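I wanted to write this on Friday, but the kitchen took my whole evening. Since we moved to Biscombe I am learning that a speckled worktop hides everything. Crumbs, salt, one drop of tea – you find them only with your hand.

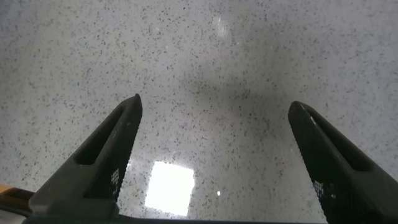
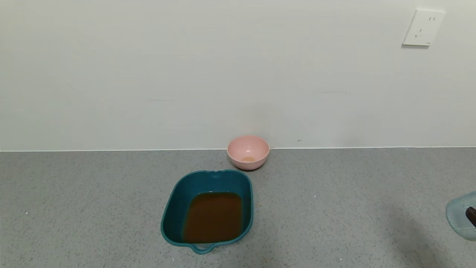
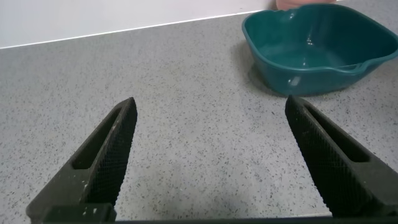 Stavros Halilović
Writes and cleans at Momari

My teal basin is from the market and it cost me less than a coffee. I use it for soaking cloths and small things which do not deserve the full sink. The liquid in it is a brownish orange and quite muddy, and I was a little ashamed when I looked at it closely. The small pink bowl by the wall has only a bit of something pale yellow left at the bottom.

My aunt taught me to carry a basin with two hands and to pour slowly, from the side with the notch. I follow her in this, although at 19 I believed I knew better. Afterwards I wipe the worktop twice, first with a damp cloth and then with a dry one, always towards myself. The place under the socket I do with the dry cloth only.

I have still not decided if the basin should live under the sink or on the shelf. Under the sink there are already 9 old jars, and my wife has plans for them. Next week I will write about the jars.

Contact | © Momari | Back to top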